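Prollero Community Forum
Teaching by demonstration > Hand-held grippers

Topic: Two-hand rice task, how slow should I demonstrate?

olex_bench
Posts: 41

Hello all. I am recording demonstrations for a rice cooker task with two hand-held grippers. The task is short: take the scoop, bring it to the open cooker, level the rice in the pot, put the scoop back. I have 200 episodes from March and the policy trained on them is not good. It goes to the cooker every time, but then the right arm waits beside the lid like it is thinking. After nearly a minute I stop it.

My question is about speed. In the lab before this one we did everything with remote control, leader arms, and everybody was slow. With the hand-held tools I move like in my own kitchen. Is this too fast for training?

tidewrench
Posts: 1719

Speed is probably fine. Waiting beside the lid sounds like you wait beside the lid. Look at your own episodes and check how long the scoop stays still before it goes down. If you hesitate there, the policy learns to hesitate there.

Can you post a view from the left gripper at that moment?

olex_bench
Posts: 42

I went through the first part of the set and yes, there is a stop in many of them. I hold the scoop next to the lid because I am looking for where my left hand should go. I did not feel it when I was recording.

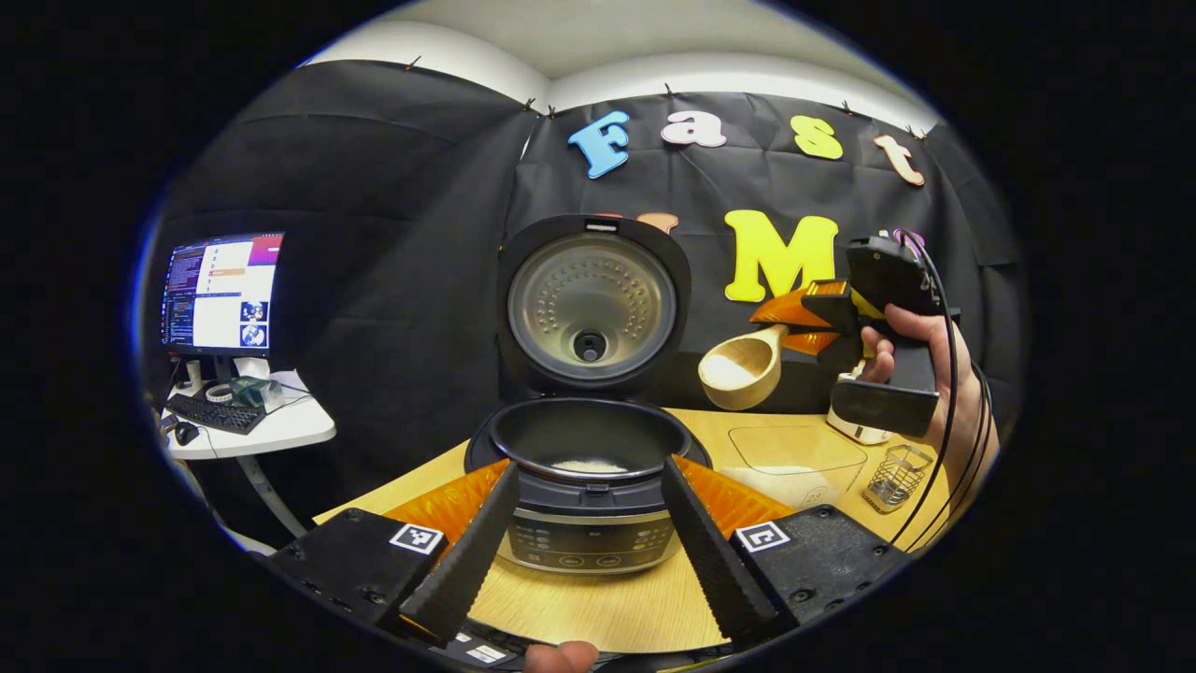 Filed under: Bimanual tasks / Kitchen / Help wanted

The rice is uncooked in this set. I wanted to fix the motion first and change to cooked rice later.

tidewrench
Posts: 1720

Good angle, I can see the scoop and the pot together. Two things. The lid stands straight up and your scoop is just to the right of it, so if you come in from there you have to go around the lid's edge. Start lower and more to the front. Second, the rice is a small mound at the bottom of a black pot. The gripper fingers cover a good part of the lower view. Put more rice in.

Habibur Sikder
Posts: 88

I do not agree about more rice. If he only trains with a full pot, it will fail with a little rice, and a little rice is the hard case. Keep this amount and mix in others.

I also think this task should be done by remote control and not by hand. With leader arms you feel the limit of the robot. With a hand-held gripper you can turn your wrist in a way the arm can never follow, and you find out only at replay. On our Grarkeck arms we had to throw away a lot of episodes for this reason.

quaye_m
Posts: 305

Habibur, that is a filter problem. Run the reachability check after each batch and you lose very few. I collected 600 by hand in the time I would need for maybe a third of that with leader arms - and my shoulders were still okay in the evening.

Habibur Sikder
Posts: 89

For one arm I would say the same as you. For two arms in front of one cooker, the elbows come close together. The check in the tool looks at each arm alone, at least in the version I have.

quaye_m
Posts: 306

Fair, I had not thought about elbows. I still would not change the whole method for it.

olex_bench
Posts: 43

Thank you all. My plan is now this: 3 amounts of rice, start position lower and to the front, and I practice the left hand until there is no stop. I will replay ten episodes on the real arms before I record more, to see if the elbows are a problem.

One more question - should I delete the old episodes with the stop, or cut the stop out?

tidewrench
Posts: 1721

Cut it if the scoop is really still. If it drifts, delete the episode. A cut in the middle of a drift gives you a jump in the pose, and that is worse than the wait.

Habibur Sikder
Posts: 90

I would delete all of them, but I am strict with this. Please write here what the replay shows.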